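4.3 Setting up the drive bay station

This section covers the Rultik disassembly cell when it is used on open tower cases. Carry out section 4.2 (arm homing and gripper zero) first. Allow 80 minutes for a first set-up and 12 minutes for a check after a case change.

CAUTION: Keep the enable switch released whenever a hand is inside the case. The fingers can close with enough force to crack a drive carrier.

Placing the case

1. Lay the tower on its side on the slotted table, open side up. Remove the side panel before loading the case, and put it on the parts rack.

2. Push the case against the table stops and clamp it. Check that it does not rock.

3. Move any cable that crosses the drive bays. Connectors may hang free, but must not lie between a finger and a latch.

4. Load program 868 and set speed to 5 per cent.

5. Jog the wrist down over the drive bays and stop with the fingers in front of the blue latches. Use the wrist camera view to judge clearance to the wiring and the perforated tray.
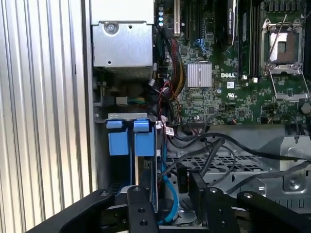

6. Save the position as BAY_NEAR. Retract straight up, then return to BAY_NEAR twice. If either return touches a cable, repeat from step 3.

Note: Do not teach this point with the case unclamped. The offset carries through to every later point in the program.

Teaching the carrier grip

7. Jog to the first carrier and close the fingers on the blue plastic, clear of the drive itself. Set grip force to 77 on the pendant scale.

8. Lift the carrier clear of the cage and hold. Check that the arm's outer cable does not pull tight at any point of the move. If it does, re-route it at the Goletti clip.

9. Tilt the carrier towards the bays and save the position as BAY_ENTRY. 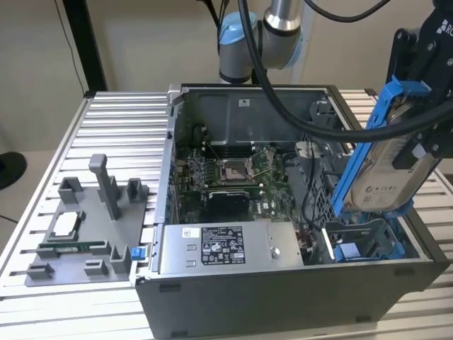
Figure 4-6. Carrier held in the gripper, angled down towards the drive bays. Fixture plate at left with CPU and memory module.

10. Lower the carrier in single steps. Stop at once if the force reading rises before the carrier is between the slides, and correct the tilt first.

11. Save the seated position as BAY_HOME, open the fingers and retract.

Fixture plate

Fix the plate to the table to the left of the case. Brush out the CPU recess and check the memory clips for cracks. Replace a damaged plate as a whole; single holders are not supplied.

Faults

Carrier slips in the fingers: wipe the finger faces, then repeat step 7.
Carrier jams at the slides: teach BAY_ENTRY again.
Wrist view dark or blurred: clean the lens with a dry cloth.

Changes in this issue: steps 3 and 8 revised in April (Seo-ah Ahn). Step 10 checked at Vavholm (Ye-seo Seol).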